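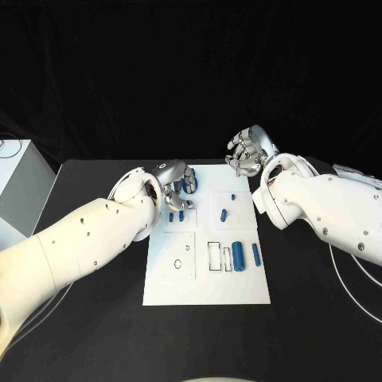 Peg board on the bench, blue pegs in both upper panels.

2023-11-11

Board is the white Lehner sheet, flat on the dark table, black backdrop up behind it. Pegs in blue. The upper panels are raised, which changes the seating height, so anything measured from the table top has to be corrected for the panel before it goes in the log.

Bore check, left upper panel. Gauge readings agree with the Rivard drawing. The shorter peg of the pair goes home under its own weight. The taller one needs a light push over the last part of its travel — likely the chamfer, which Annelies recut in January with the worn bit. Not reamed yet. I want one more set of readings before taking material off.

Right upper panel: no readings today.

Insertion log stands at 2739 entries. Target for the Brumberg report is 4000. Entries made before the chamfer was recut should be split into a separate sheet, otherwise the taller peg looks worse than it is. Thodoris Vlachopoulos has the old sheet and will send the row numbers.

Backdrop: keep it. With the old gray one the edge of the board was hard to pick out against the wall, and almost 75 entries had to be marked doubtful for that reason.

Open:
Order 2 spare panels from Daller, same thickness as the present ones.
Ask Annelies Steiner whether the bit was replaced or only resharpened.
Wipe the bores with a dry cloth only. Solvent residue showed up as drag last time.
Re-square the board to the table edge before the next set.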